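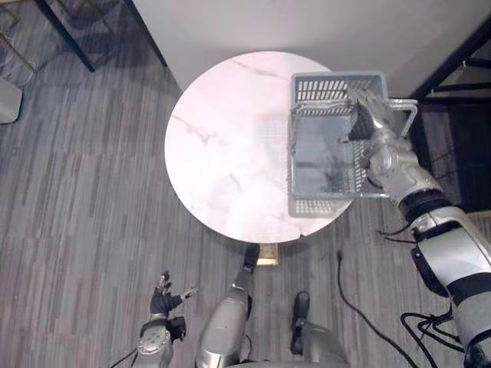

Teaching a humanoid to lift a basket by remote control: workshop tips

Setting up the table

Use a table with a fixed base and check it for rocking before the first take. A pedestal table tips if the load goes too close to the rim, so push down on the edge with your own hand first. If it moves, put felt under the foot or change tables.

Clear away anything the task does not use. Polished stone and gloss paint reflect ceiling lights into the head camera. Turn off the light directly overhead or move the table half a step.

Mark the start position of the basket with two short pieces of low-tack tape, one at each near corner. Shift the marks between batches. A set recorded from a single start position teaches the arm one path and little else. At Lunstead we use 9 start positions, including a few with the basket overhanging the table.

Choosing the basket

A wire handle is harder than a molded one. The fingers have to close fully, and the wire can roll inside the grip. Begin with the handle upright and the basket empty. Add weight later, in small steps, with a folded towel on the bottom so the load does not slide.

Slotted sides are useful if the handle grip fails in practice runs, as the fingertips can hook a slot. Do not mix the two grips in one batch. Label them separately.

Driving the arm

Approach the handle from above with the fingers open, stop, then close. The pause should be short but visible in the recording. Operators who close while still moving tend to push the basket away.

Curl the fingers over the bar before lifting. Gripping off center is acceptable for dragging or turning. For a straight lift, get nearer the middle or the basket will swing.

Park the idle hand low and clear of the table, in the same pose each time. A hand that drifts in and out of view adds motion the model may copy.

Keep the elbow away from the table edge. With the Tsuchiya gloves the operator has no feeling of contact at the forearm – have a second person watch that side and call stop.

Cables and floor

Coil slack cable behind the working side and tape down any run that crosses carpet. Check it again after every break. Leave enough free length at the elbow for a full reach, then test the reach by hand with the motors off.

Recording

Keep takes under 23 seconds. Long takes are usually hesitant ones.

Throw out takes where the operator corrected the grip more than once, but keep single corrections – they show the arm how to recover. Our last Jillau batch ran to 218 takes, and some 100 were kept.

Wipe the fingertips between batches with a dry cloth. Grekach pads pick up lint from carpet and lose grip on thin wire.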